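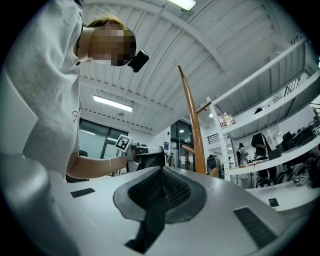
Rooms and Interiors, Unit 2: Ceilings and Overhead Light
Notes for the September group. Tutor: Safta Enache

Reading before class: Toma, chapter on ceilings, pages 73 to 80. The library at Orkstead has two copies, one for loan.

Most people judge a room by its walls and floor. In this unit we start at the top and work down.

Ceiling surface
A flat ceiling spreads light evenly. A corrugated one breaks it into bands, and the bands are stronger when the fitting sits close to the surface. White paint softens this but does not remove it. Where beams cross the ceiling, note their colour as well as their spacing. White beams on white are easy to miss on a plan.

Fittings
Record the shape of each fitting first - rectangular, long panel, round - and only then its type. Don't guess the type from the floor. If you can't tell, write "not known".

Windows
Dark window frames against a pale ceiling make the top of the wall look lower. Marius Toma calls this the lid effect. Not everyone agrees with him, and we will come back to it with the Flemari drawings.

Exercise
Draw the ceiling of a room you use every day, at 1:50. Mark beams, fittings and the line where ceiling meets wall. Add a side view with the windows. Height in millimetres, at two points.

Hand in at the Ardeleanu building, ground floor, by noon.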